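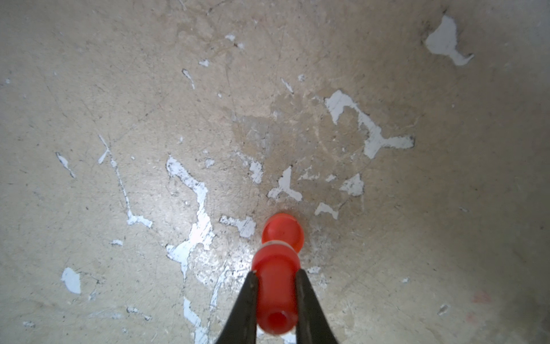 Page last changed: May, 4.40 pm

The Salt Kings of Bukent

I was supposed to be writing about drains. That was the job, and Brusley paid me for it (not well, and always a month behind), and if I'd stuck to drains I'd have had a quiet spring and a finished report. But the drains of Bukent run right under the old palace, and you can't read a page about them without tripping over a king, and once I'd tripped over the first one I was done for.

His name was Fekurach. He wasn't born to anything much. He sold salt, as his mother had, from a cart with one bad wheel, and the chronicle goes on and on about that wheel, as though it were a cousin. Then the river moved in the great flood and the salt road had to go past his door, and within 17 years he had the road, the bridge, the granary and the crown. I loved him at once! I read the whole of the first book in the kitchen with my coat on.

The chronicle has 1,205 leaves and I'd promised myself I would only look at the ones with drains in. By the second week I was sleeping at the archive, more or less. There's a bench in the map room just long enough for me if I bend my knees, and the night porter used to leave the heating on and say he'd forgotten.

What got me was the family. There were nine kings after Fekurach, every one of them a son or nephew of the one before, and every one of them swore at his crowning that he could lift the salt stone. That was the rule. The stone sat in the courtyard, and if you could lift it the river was pleased with you, and if you couldn't, well, the river would find someone who could. You can guess how this goes. The first three lifted it. The fourth had a bad back and lifted it "in the presence of his doctors only". The sixth was a boy of eight, and he lifted it too, according to the scribe, "with ease and laughing".

I laughed out loud at that, and a woman at the next desk gave me such a look.

So they'd swapped it, obviously. Somebody had carved a lighter one, pumice or hollow clay or whatever you like, and the whole court had stood round in its best robes and clapped. And I got it into my head that the real stone must still be somewhere, because you wouldn't dare smash a thing like that, would you? You'd hide it. You'd put it down a drain.

I wrote to Angus Fairweather, who'd taught me everything I knew about Bukent and quite a lot that I've since had to unlearn. I sent him six pages. I told him about the boy, and the bad back, and the line in the palace accounts where 400 measures of silver went to a mason "for silence and for other work". I told him I thought I knew which drain. I walked down to the post with it in the rain and felt like the cleverest person alive.
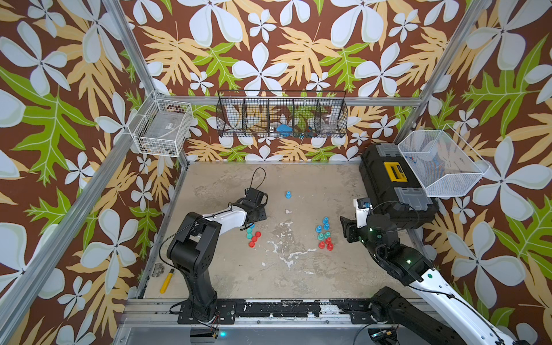
Angus Fairweather wrote back that I had got the whole thing upside down, that the stone had never been swapped at all, and that if I'd read to the end of the seventh book I would know the heavy one came later. His note was four lines long and one of those was about his knee.

I was furious. I went back to the archive and read the seventh book in one sitting, out of spite mainly, and there it was, in a cramped brown hand I'd skipped because it made my eyes ache. Fekurach's stone had been a block of salt no bigger than a loaf. Anybody could lift it. That had been his joke, or his kindness, I still can't decide. It was the last king, Tolentino, frightened of his own nephews and wanting a test that none of them could pass, who had the big one dragged in from the quarry by 700 men.

And then of course it was his turn to lift it, at the midsummer feast, with the nephews all watching.

The scribe doesn't say what happened. He says it was a warm evening and there was music. The next leaf is in a different hand, and it's a list of repairs to the palace drains, with prices. I copied it out for Brusley and caught the early bus home.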